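A loose spoon is a safety report

Sun 26 February

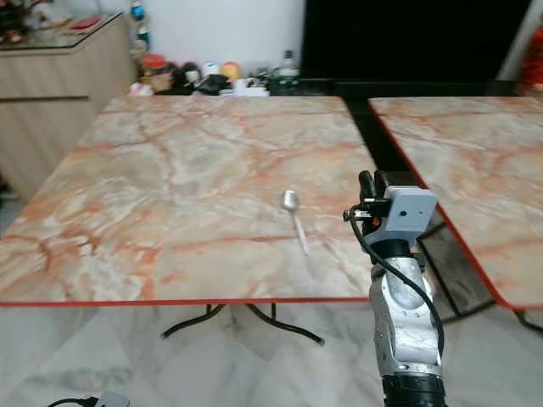 The Bromdale arm stopped with its jaws open 3 times in January, and each time the log at Stiltham called it a "grasp retry." I think that label is wrong. An arm that lets go without being told to has a fault, and the fault should be written up the same day. People shrug because the load is small. A single spoon on a marble-patterned tabletop hurts no one. But the same release command handles a full mug or a paring knife, and the controller doesn't know the difference.

Khosravi, which supplies the gripper software, lists the release as error 211. Our rules ask for a report only after 40 of them. That number was picked for convenience -- it keeps the paperwork down. In 106 runs we never got near it, so no report was filed. I would set the limit at one, and stop the arm until somebody has read the log.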